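# Teaching by hand: a month with the fridge task

*From the workshop newsletter, Wednesday, December 13, 2023*
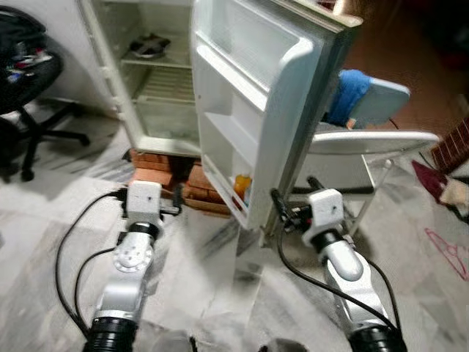
## Where we are with the fridge

If you've come by Plornwood lately, you've probably walked in on one of us with both hands on the controls, muttering at a refrigerator. It's our new task, and I am completely hooked on it! The little white fridge sits up on its stack of bricks, the two arms reach in from the front, and whoever is driving tries to open the door, move something, and close up again without bumping anything along the way.

For newer readers, a quick word on how we work. Each arm follows a pair of hand controls. You move your left hand, the left arm moves; you squeeze, the fingers close. While you drive, the computer saves what the cameras see and what the joints are doing. One full try at a task is an "episode." Gather enough good episodes and you can train a policy that tries the task without a person at the controls. That last part still gives me goosebumps, even when the policy in question closes its fingers on thin air and looks terribly pleased with itself.

We set ourselves a goal of 3000 episodes for the whole kitchen set, with 1000 of those for the fridge. As I write we have 800 fridge episodes saved and checked. Eight people have driven so far, and that mix matters a lot to me. I'll come back to it.

## Why a fridge door is such good fun

On paper it's one of the easiest things in a kitchen. You've done it half asleep. Then you sit down at the controls and find out how much your own arm has been doing for you all these years.

First there's the seal. A fridge door holds on, and then all at once it doesn't. If you pull in a straight line with steady force, the door lets go and you fly back with it. Sze-wing Shih was the first of us to get this smooth. Her trick is to hook the fingers at the edge, give a short tug, and stop. Wait. Then start the real swing as a second motion. It looks slow when you watch it, but her episodes are shorter than mine by a good margin, mainly because she never has to go back and start over.

Then there's the curve. A door moves on an arc, and a gripper that's holding the edge has to turn as it goes. Most first-time drivers pull straight toward themselves and feel the arm start to fight. (You don't really feel it, our controls don't push back. You hear it. The motors get a certain whine.) What works for me is looking at the hinge and not at the gripper. I picture a string tied from the hinge to my hand and keep the string tight.

And then the door bins! We've been using the lower bin for a small orange bottle with a white cap, and I have grown very attached to that bottle. It's light, so it tips if you so much as breathe on it. You have to come down from above, fingers wide, and be sure you've cleared the rim before you close. Going in at a slant over the rim works too, but then your wrist is in a bad place for lifting out. Funmilayo Eze drives the slant way and makes it look lovely. I can't do it. We kept both styles in the set for now.

## Two hands or one?

This was the big argument of the month, and I enjoyed every minute of it.

Binta Omoregie wanted all the fridge episodes done with two arms: the right one opens the door and holds it there, the left one goes in for the object. Her case is that the door can drift, and an arm resting against it takes the drift away. Adesuwa Ekwueme said to let the door go once it's wide open and park the right arm out of the way, so there's less clutter in front of the cameras and less chance of the arms meeting in the middle. She had watched a lot of my episodes, so the arms meeting in the middle was fresh in her mind.

We tried a day of each. Holding the door was easier on new drivers, since they had one less thing to worry about. Parking the arm gave cleaner recordings, but three of us kept forgetting the right arm completely and then jerking it back to life when it was time to close the door. You could see that jerk in the joint plots, a big ugly spike every time.

Where we landed: hold the door lightly for anything in the main compartment, park the arm for anything in the door bins. It's written on the sheet by the controls. Please read the sheet! If you truly think your way is better, drive ten episodes the sheet's way and then come and argue with me. I mean it, I'd love that.

## What makes a good episode

Ifeoma Danladi checks our recordings, and after going through this batch she wrote up some notes for drivers. I've pulled out the ones I needed most myself.

- **Start still.** Arms at rest, hands off the squeeze, then press record. If the arms are already moving at the start, the episode is trimmed or tossed.
- **Keep moving, or stop on purpose.** Little hovering wiggles while you make up your mind are the worst thing you can feed a policy. It learns to hover. Pick your path before you start.
- **Small mistakes are fine if you fix them.** Missed the bottle, opened the fingers, backed off, tried again and got it? Keep that one. We want the robot to know how to recover.
- **Big mistakes are not.** If you've knocked the bottle over and you're chasing it along the bin, stop and mark the episode as failed.
- **Finish the job.** The task ends with the door closed and both arms back at rest. An episode that stops at "almost closed" teaches almost closed.
- **Say what changed.** If you moved the fridge, swapped an object or changed the lights, put it in the log, even if it feels silly.

The wiggle note stung a bit. I went back through my own early tries and I hover like a hummingbird. I'm getting better – singing under my breath helps, for some reason, as it gives me a beat to move to. Apologies to anyone who was recording sound.

## Different hands

I said I'd come back to this. When only one person drives, the robot picks up one person's habits. My habit is to come at everything from the right. A policy trained on just my episodes did fairly well with the bottle at the near end of the bin and was hopeless at the other end, because I'd always gone in the same way and it had no idea there was another.

Adding Sze-wing's and Funmilayo's episodes changed that a great deal. The trouble is that when people's styles are too far apart, the policy can get stuck between them. We had one very funny afternoon when it started down from above, seemed to change its mind toward the slant, changed back, and hung there over the bin until Binta hit the stop. So we do want variety, in where things start and in who is driving, but with the main steps in the same order every time. That's the real use of the sheet.

If you've only ever watched, please come and drive. You don't need any background for it. The best first-timer we've had in the whole project was a friend of Adesuwa's who knits, and she was placing things neatly inside of an hour. The worst was me, back in May, and they let me write the newsletter.

## Small fixes worth knowing

We updated Clalter, our recording program, and it now beeps once when an episode starts and twice when it saves. If you hear one beep and then nothing, check the disk before you drive another. I lost a whole string of tries that way and was not gracious about it.

The cable loops on both arms should hang free with some slack when the wrist is turned all the way over. Before each session, turn each wrist slowly to both ends and watch the cable as you do it. If it pulls tight anywhere, loosen the loop before you start.

The hand controls need a fresh zero after a break. Hold both hands level in front of your chest, press the button, and wait for the light. If the arms feel as though they're leaning to one side, you skipped this step (so did I, on Monday, for most of a session).

One more for the log: please use the short names. The fridge setup is **Okoro** and the counter setup is **Trondemia**, spelled just like that. Ifeoma found four spellings of Trondemia in the files and has asked me, kindly, to mention it.

## Coming up

The next 200 episodes finish the fridge set. I'd like most of them to be door bin tries with the bottle starting in odd spots – far end, near end, pushed up against its neighbor – as that's where the policy is weakest. We'll also do a short run with the door starting a little bit open, which sounds easier than closed and so far isn't, at least for me. My tug has nothing to tug against and I swing far too wide.

After that we train again and try it out on the arms. Binta will be on the stop button and I'll be standing behind her, trying not to cheer too early. Come and watch if you're free, and if you want a turn at the controls before then, put your name on the sign-up page or just catch Sze-wing at the end of a session. She's a far more patient teacher than I am.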